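**December - Build notes, Hurent port**

Purpose of this entry: to record the texture streaming comparison between the console build and the desktop build of Hurent, and to list the items left open for the next session.

The comparison used the harbor level only. Both builds were run from the same save, with the weather locked to overcast and the frame cap removed. Analyn Dalisay set the capture points, 22 in all, and these should be kept unchanged for later passes so that the results can be laid side by side.

On the console build, distant roofs hold their lowest texture level for up to 8 seconds after a fast turn. The desktop build shows the same fault only when the streaming pool is reduced by hand. Shadow quality matches in both builds. Foliage density does not - the console value was lowered during the Erkent merge and was never restored. The change log for that merge gives no reference to it.
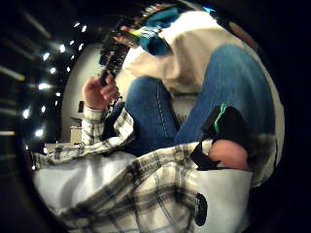 Nadhirah Tjoa objected that the foliage value should stay where it is until the pool size is settled, as raising both together would make any frame drop hard to trace. The objection is accepted. Foliage will be handled as a separate change with its own build number.

The pool size is to be tested next at two settings, the current one and the one used in Sison. The Sison setting was written for a smaller map and may not carry over. Crisanto Barredo holds the original configuration file and has been asked to place a copy in the shared folder.

Open items:

- Restore the missing log entry for the Erkent merge.
- Repeat capture points 8 and 14 on console; the camera clipped the sea wall on both.
- Confirm whether the menu still reports texture loading at 100 percent before the roofs resolve.

Session closed at 5:40 p.m. Console kit left on, build loaded, save slot two.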